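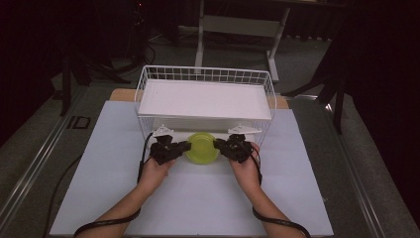 3.2 Lid loss and container retirement

Households in the Kamata and Fallton samples kept reusable food containers in service for very different lengths of time. The material of the container explained little of this difference. In both towns, the most common reason given for retiring a container was that its lid had been lost, had warped, or no longer matched any base in the kitchen. Cracks and stains in the base came second.

The survey was returned by 287 households. Respondents were asked to report on containers discarded or set aside since the previous June, and to name one main reason for each. Where a household gave two reasons, we coded the first. Containers passed on to relatives or neighbors were left out of the analysis, as their later use could not be followed.

Round lids were reported missing more often than square or rectangular ones. Several respondents wrote that they stacked square lids flat in a drawer but stored round lids loose, on edge, or in a shared bin with other kitchen items. A round, translucent yellow-green plastic lid is shown in Figure 2, with a white wire-mesh basket behind it. Open baskets and bins were the second most common storage place after drawers. Lids kept in them were harder to match by size, and respondents often bought a new set before sorting through the old one.

Storing the lid on its base reduced reported loss in both towns. It also took up more cabinet space, and respondents in small apartments said they gave up the practice when cabinets were full. In Fallton, where the median kitchen was larger, the habit was more common and lasted longer.

Lids that had warped were nearly always blamed on the dishwasher. We did not test this claim. The survey form had no item on water temperature or rack position, and answers on how often a lid was washed were too uneven to use.

Figure 2. Round plastic lid, held upright. The categories used for lid shape are described in Section 2.4.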